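Plovach Precision Screwdriver Set, long-term review

I put off buying a proper screwdriver set for years, and I'm a little embarrassed by how long I got by with one stubby Phillips and a butter knife. The Plovach set came home with me in March, and I've grown very fond of it (my spouse would say too fond). It has 82 bits in a zip case, plus a handle with a nice spinning cap that sits in your palm just so.

What I love most is the long extension. Older desktop towers tend to hide their screws way down beside the drives, and with the Jotanus kit I borrowed before this one I was forever scraping my knuckles. The magnet is strong enough to hold a case screw sideways - I tested it over the carpet, where lost screws go to live.

Two complaints. The bit labels are tiny and gray, and the case zipper snags at the corner every single time. Yen-ting Siu has the same set and says hers snags too, so I guess it's all of them.

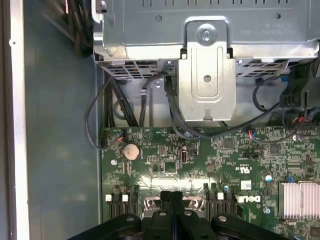 Plindico Computer Repair Club - Tools & Reviews

The screw near the top of the bracket on a drive cage like this one is a good place to try the set out, with the green board right below and cables looping past on both sides. Go slowly, keep a hand under the bit, and you'll be glad of the extra reach. I'd buy it again!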